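步道小组四月通讯：走路这件事，慢慢来

各位邻居、各位走友：

入春以后报名参加周六早晨步行的人多了起来，这一期就专门谈谈走路。有几位新来的朋友问，走路还用学吗，穿双鞋出门不就行了。大体上是这样，不过我们走了三年，也攒下一些经验，写在下面，供大家参考。
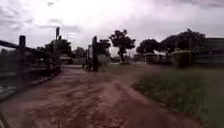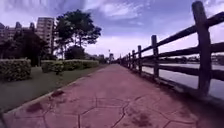
两段路，一段土路，一段铺装路。

先说路线。目前固定的路线有三条。第一条从科尔赛德（Colside）社区中心出发，沿河走到旧水塔再折回，全程平路，推婴儿车也能走。第二条绕萨蒙特（Samonte）果园外围，中间有一段上坡，坡不陡，但比较长，膝盖不好的人建议走到坡底就往回走，那里有长椅，可以等大队下来。第三条最长，从缪塞克（Museck）车站下车，翻过小丘到对面的村子吃午饭，再坐班车回来，每月只走一次，要提前报名，因为村里那家面馆只有九张桌子。

集合时间改了。冬天是八点半，从本月起改为七点四十五分，八点准时出发，不再等人。去年夏天有几次等到八点二十，走到后半段太阳已经很晒，几位年纪大的朋友吃不消。如果迟到了，可以打领队电话，自己从近路插过来，第一条路线在水塔那里一定能碰上。

再说鞋。鞋底不要太硬，也不要太软。很多人喜欢穿新买的跑鞋来走长路，结果脚趾磨出水泡。新鞋先在家附近走几天，每天走一会儿，觉得脚趾前面有空余，脚跟又不往上滑，再穿来参加活动。买鞋最好下午去试，脚走了大半天会胀一点，早上试着正好的，到下午常常嫌紧。袜子比鞋更容易被忽略。纯棉袜吸汗以后不容易干，走远路时换成混纺的或者羊毛的会舒服一些，包里再放一双备用，占不了多少地方。

鞋带的系法也有讲究。上坡的时候脚面可以松一点，下坡之前停下来把脚踝处系紧，脚就不会往前冲，指甲也不会顶疼。这个办法是沙哈卜·雷扎伊（Shahab Rezaei）教给大家的，他年轻时在山里做过测量，下坡走得比我们谁都稳。

不同的路面，走法不一样。土路软，对膝盖友好，但有车辙的地方容易崴脚，眼睛要看着前面几步，步子放小一些。雨后的土路滑，尽量走边上有草的地方，同时留意草下面有没有坑。水泥路和石板路平整，走起来快，可是硬，走久了小腿发紧，建议每隔一段时间停下来拉一拉腿。落叶多的季节，石板路反而要更当心，叶子底下常常有一层青苔。

关于速度，我们不比快慢。队伍前面有一位领队，后面有一位收尾，其他人在中间怎么走都行。判断自己是不是走得太快，有个简单的办法：能不能一边走一边说完整的句子。说几个字就要喘一口，就该慢下来。刚开始走路锻炼的人，前两周每次走半小时就够了，之后每周加五分钟，不必着急跟上别人。以前有膝盖或者心脏方面问题的朋友，请先问过医生再报名第二条和第三条路线。

登山杖的问题每次都有人问。平路不需要，第二条路线可带可不带，第三条建议带。用的时候上坡调短，下坡调长，手腕从下往上穿过腕带再握住手柄。人多的路段请把杖尖朝下收好，不要夹在腋下横着走，后面的人会被戳到。社区中心的储物间里有几副公用的，走完擦干净放回原处。

水和吃的。第一条路线带一小瓶水就可以，第二条请带大瓶，沿途没有小卖部。第三条除了水，还要带一点干粮，饼干、坚果、香蕉都行，从车站到村子之间要走一个上午。口渴之前就喝，每次喝两三口。咖啡和浓茶请留到走完再喝，路上厕所不多，第二条路线全程只有果园门口一处。

天气不好怎么办？小雨照走，带雨衣，不要打伞，队伍里伞碰伞很不方便。大雨、雷电或者大风，当天早上六点半在群里通知取消，没有通知就是照常。取消的那一周不另外补。

带狗的朋友请注意：第一条路线可以带狗，全程牵绳，捡便袋自备；果园那边主人不希望狗靠近，第二条请不要带；班车不让狗上车，第三条也不行。孩子可以参加任何一条路线，十二岁以下须有家长陪同。

本月还有一件事。乌拉德（Ullard）鞋店愿意给我们小组的人免费量脚，周三下午在店里，每次量三个人，需要的请在社区中心前台登记。不买鞋也可以去量，没有关系。去过的人回来说，自己穿了多年的尺码小了半号，这种情况好像不少。

上一期征集的走路小故事收到了几篇，篇幅有限，先登一段。一位住在河边的读者写道：“退休以后头一年，我天天坐在家里看电视，女儿催我出门，我嫌麻烦。后来每天下楼买报纸，顺便绕一圈，绕着绕着就绕到了水塔。现在报纸已经不订了，圈还在绕。路上认识了两位下棋的朋友，走完正好下一盘，中午以前到家。”其余几篇下期接着登，也欢迎继续来稿，三五百字最好，手写的也收，投到社区中心门口的绿色信箱。

费用方面，平时步行不收钱。第三条路线的班车和午饭合在一起是每人三十六元，上车前交给领队，请尽量准备零钱。临时不能来的，周四晚上以前说一声就可以退，之后面馆已经备料，就不退了。

最后是失物。上次走完第二条路线，有人在坡底的长椅上落下一顶灰色帽子和一副老花镜，现在放在社区中心前台，请失主去取。帽子里面缝了一个“林”字。

下次第三条路线的报名表已经贴在公告栏，写上姓名、电话和有没有忌口。

步道小组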